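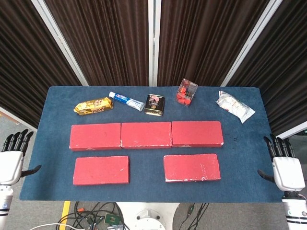
The shift lead at Medon has worked in the returns hall for 9 years, and for most of that time the job was the same. A box came in, somebody opened it, and the contents went on a table to be sorted by hand. Snacks, toothpaste, tins, toys, whatever a shop had sent back.

"You got quick at it," she says. "Your hands knew a pouch from a tube before you looked."

Since November part of that work has been done by a two-handed robot the company bought through Van Leeuwen. It has its own table with a dark blue mat, and dark curtains behind it. The first weeks were slow. On its best early shift it handled 159 items. A person on the next line did 600.

"People came over on their break to watch and then went away again," she says. "I think they were relieved. I was, a bit."

It has improved. The hall as a whole now clears 1,707 items on a normal day, robot and people together, and no one has been let go. Two sorters moved to the robot side after a course run by Jasetti. They set out the items, watch the hands and step in when something goes wrong. Their pay went up one grade.

She says foil is still the hard part. "A tin is a tin. It keeps its shape. A foil packet is different every time you put it down, and you have to pick it up differently every time."

What has changed most for her is the talking. Sorters used to stand across from each other and chat all shift. The two on the robot side spend more of the day looking at a screen, and one of them asked to go back to the line for half the week. Medon agreed to that - she had to ask twice.

"My back is better, I'll say that. I used to go home at three and lie on the floor."

Asked if she would want a second robot, she takes a while to answer. She would want the people on the floor to be asked first. Last time they found out when the crates arrived.

The company is looking at a second table for its Kutov site. She has been told she can go and see it before it starts up.

Related
Night shift at Kutov: what the new rota means
Who gets the training place?
Lifting, reaching, standing: readers write in

Contact the editors | Copyright, all rights reserved | Back to top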